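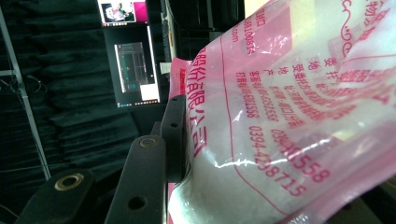

Lakshmi Panicker objects that a grant rule can't be judged by its text alone, and that the first thing a reader should ask of it is who was able to fill in the form. Her objection was raised against an earlier edition of this chapter, which dealt with eligibility before administration. The order has been reversed here.

Chapter 7
Public Money and the Rules of Eligibility

7.1 The problem stated

When a public body sets aside money for private persons or firms, it must decide who may claim it. The decision has two stages. The first is the choice of a class: tenants, ferry operators, shops below a certain floor area, households in a flood zone. The second is the choice of a test by which an official can tell whether a given claimant belongs to that class. Writers on public law have given most of their attention to the first stage. Most of the disputes that reach a tribunal arise at the second.

A test may be direct or indirect. A direct test measures the condition that the scheme is meant to relieve, such as lost income or damage to a building. An indirect test measures something else that is thought to go with it, such as the age of the claimant, the postal district or the size of the workforce. Indirect tests are cheaper to run. They also admit some claimants who have suffered no loss and exclude some who have. The first kind of error is called over-inclusion in this book and the second under-inclusion.

7.2 The Planberg scheme

The town of Planberg will serve as the main case throughout the chapter. In July its council voted a relief fund for small traders whose takings had fallen during a long closure of the main bridge. The class was defined as traders "materially affected by the works". The test was the address of the premises: any business registered in the Gorum ward could claim, and no business outside it could.

The council received 643 claims. Of these, 39 came from firms registered in Gorum that carried on no trade there. Makon, a wholesaler with a letter box in the ward and a warehouse well outside it, was paid in full. Biswas, a bakery standing on the far approach to the bridge, was refused because its door opened on to the neighbouring ward. Neither decision involved a mistake by the clerk who made it — the rule had been applied exactly as written.

The bakery asked for a review. It accepted that the council was free to draw a line, and that any line would leave someone on the wrong side of it. Its complaint was that this line had no sufficient connection with the stated purpose of the fund. The council replied that a loss-based test would have required accounts from every claimant, and that the delay would have defeated the purpose more surely than a few wrong refusals.

The review panel gave its decision on Nov 9, 2021. It held that ease of administration was a lawful ground for choosing an indirect test, but that the council should have kept a power to consider hard cases. The refusal was set aside and the claim sent back.

7.3 Three questions kept apart

Discussion of cases like this one tends to run together matters that are better taken separately. The first is whether the class was properly chosen. The second is whether the test fits the class. The third is whether the official had any discretion to depart from the test, and how it was used. In the Planberg review the first question was never in dispute, the second was decided for the council and the third against it.

Section 7.4 takes up the second question and sets out the degree of fit that reviewing bodies have usually asked for. Section 7.5 deals with discretion, including the argument that a power to make exceptions favours claimants who are able to write a good letter. Panicker's objection is considered there at greater length. Readers who have not met the distinction between a rule and a policy should look again at Chapter 2 before going on.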